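Pernden Hall kitchen and tea room: winter safety check
Done on 17th January, before opening. Comments are in the order I walked round. OK means OK, ACTION means somebody needs to do it, WATCH means look again next time.

1. Front entrance and ramp
Handrail firm at both ends: OK
Grit bin stocked: OK
Ramp surface: WATCH
Comment: The new grit bin is brilliant, so much easier to get into than the old one with the stiff lid. The ramp had been gritted right up to the door. There is a bit of moss starting along the wall side, not slippery yet but it will be by April if it isn't scrubbed.

2. Fire exits and signs
Both exits clear inside and out: OK
Exit signs lit: OK
Push bar on garden door: ACTION
Comment: Clear on both sides for the third check running, well done everyone! The garden door push bar works but needs a proper shove. A drop of oil may be all it wants. Please try it with one hand afterwards, as a person carrying a child would have to.

3. Extinguishers and fire blanket
Extinguisher tag 1157 (kitchen door): OK, pin and seal in place
Extinguisher tag 1029 (corridor): OK, but see comment
Fire blanket: OK
Comment: 1029 has been hung back on its bracket facing the wall, so the instructions can't be read. I turned it round. Stenport are due for the yearly service and they will want the log sheet, which lives in the blue folder and not in the cutlery drawer.

4. Hot water and urn
Urn lid closes and locks: OK
Tap doesn't drip: OK
Lead and plug: OK
"Hot water" sign: ACTION
Comment: I love this urn. The Leemans one we had before used to spit at anyone who came near it, and this one just gets on with the job. The sign has faded to nearly nothing though, so a fresh one please, at a height children can see as well.

5. Tables, drinks and spills
Table tops wiped and sound: OK
Table legs locked: OK
Cloths and paper towel within reach: OK
Wet floor sign: ACTION, we need a second
Comment: Light cups go over very easily, so fill them to two fingers below the rim and keep them in from the table edge. Wipe the top first, then look at the floor under it, then put the sign out. The sign was in the cleaning cupboard behind the hoover, which is a long way off when somebody's tea is heading for the lino.
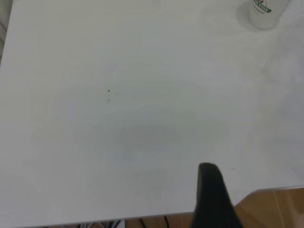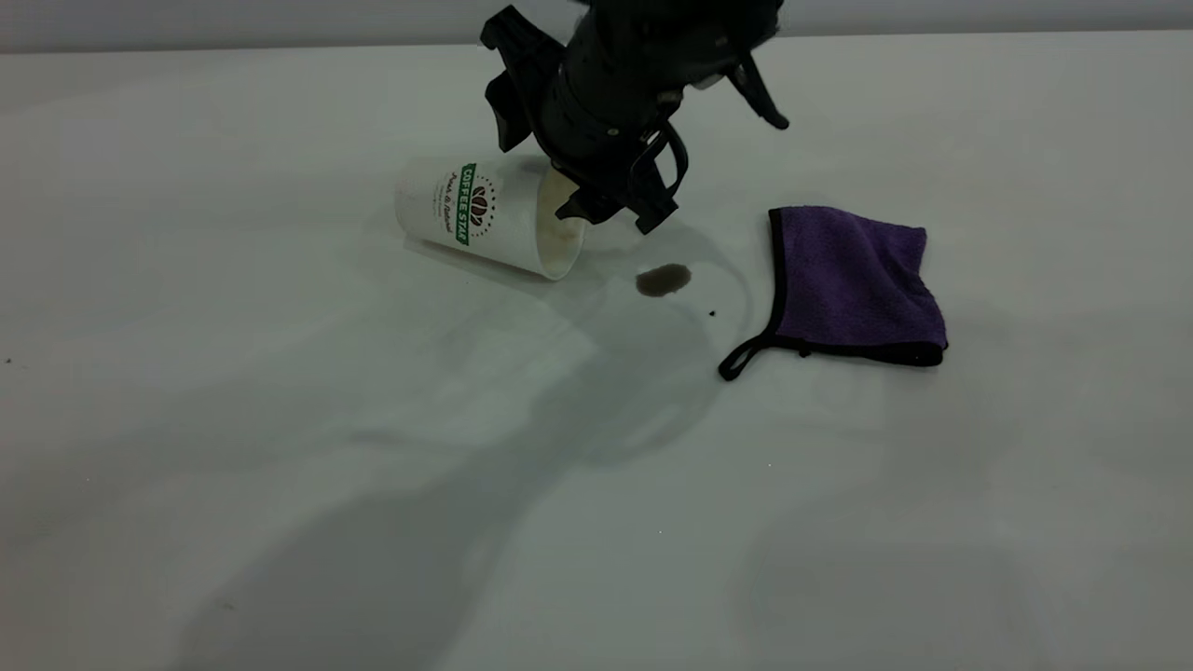
6. Floors and walkways
Kitchen lino: WATCH
Main room floor: OK
Gap between tables at least 900 mm: OK
Door mats flat: ACTION
Comment: I took the tape measure round and every gap passed, even by the serving hatch where it always used to be a squeeze. What a difference moving that bookcase has made! The mat at the garden end has curled at one corner. Turn it over and see if it settles; if it doesn't, it goes. The lino seam by the sink is lifting very slightly.

7. Electrics
Sockets and switches undamaged: OK
No extension leads across walkways: OK
Test labels in date: ACTION on 2 items
Comment: The toaster and the small fan heater are both out of date. I've put them in the office with a note on, please don't rescue them. Everything else has its sticker.

8. Cleaning cupboard
Locked: OK
Bottles labelled: OK
Mop heads: ACTION
Comment: Lovely and tidy, and it smells a good deal better than last time. The Hidow floor cleaner is back on the bottom shelf where it should be. Mop heads are past it and need replacing. Red for toilets, blue for the rest, as ever.

9. First aid
Box in place and marked: OK
Contents against list: ACTION, blue plasters low
Eye wash in date: OK
Accident book: OK
Comment: The box is now on the wall by the hatch and can be seen from every corner of the room. Great spot for it. One more pack of blue plasters and a pair of scissors that actually cut.

10. Outside bins
Lids shut, area swept: OK
Comment: Padlock is stiff. Same oil as the garden door.

Next check: April, same sheet. Please initial each ACTION when it's done and leave the sheet on the clip by the fridge.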